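Rurnville hospital car park reopens in August with 651 spaces and a free shuttle

Hi everyone, Rangi Ngata here from the Rurnville Hospital Foundation. I've been promising you news on the parking for ages, so I'm very happy to be the one writing this. The new car park on Mangubat Street opens in August, with 651 spaces, and the first two hours are free for all visitors.

More than 2758 of you filled in our survey, and I read a fair chunk of the comments myself (some over dinner, which I don't recommend). Cost came up most, then the walk up the hill. I've done that walk with my mum and her frame, so I was nodding along.
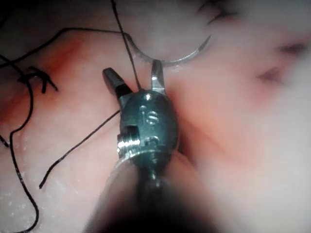

What it will cost

After the two free hours it's a flat daily rate, and you can pay by card, phone or coins. Yes, coins! Patients with regular appointments can ask at the front desk for a weekly pass. Staff parking moves to the Uvudlow Road side, which frees up the whole ground level for visitors.
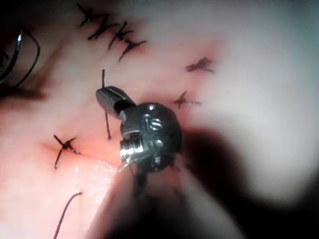

The shuttle

A little bus will loop between the car park, the main doors and the Rillov Centre from 6:30 am until the end of evening visiting. It has a ramp and room for prams, and you don't need to book.

We've also planted out the bank beside the footpath with 4000 native grasses, paid for by last year's fun run.
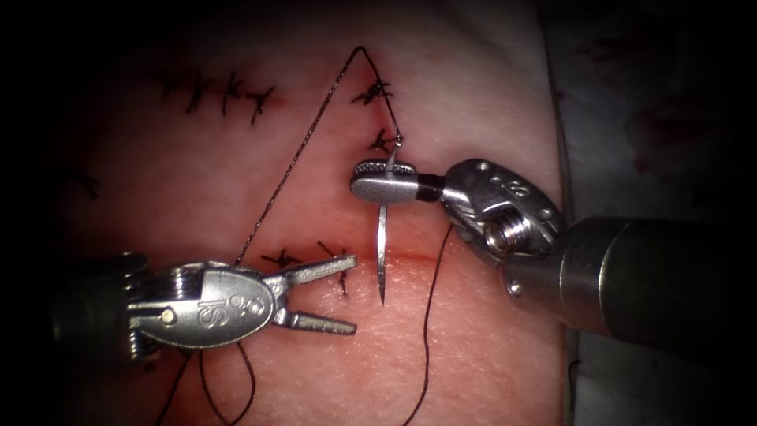
The old gravel lot will stay open until the new one is ready, then it closes for good. Please watch for the detour signs near the bakery – the left turn there is tight and the delivery trucks use it early in the morning.

If you'd like to come to the opening morning tea, ring the Foundation office and ask for me. Neighbours are very welcome. 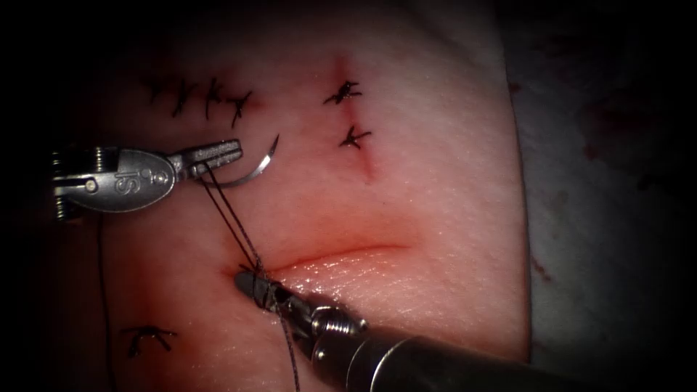

Suturing practice with robotic instruments on a skin-like pad.

Media contact: Rangi Ngata, Rurnville Hospital Foundation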